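About Durcombe
By Wilson Sotelo, September
Last updated: September
Reading time: 1 minute

Durcombe was established by Anselmo Espinoza as a small drawing and language school for adults and older children. It now has 21 instructors and 446 enrolled students, and occupies 2 floors of the Quintero building.

Instruction is given at shared tables in the ground-floor lounge, where students may work on paper or from a tablet. Drinks are permitted during lessons, and students are asked to use a coaster and to keep cups and bottles away from finished sheets. Tables are cleared at the close of each session. Inquiries about enrollment may be made at the front desk until 7 p.m.

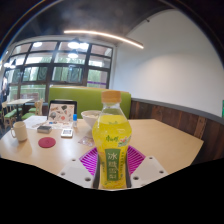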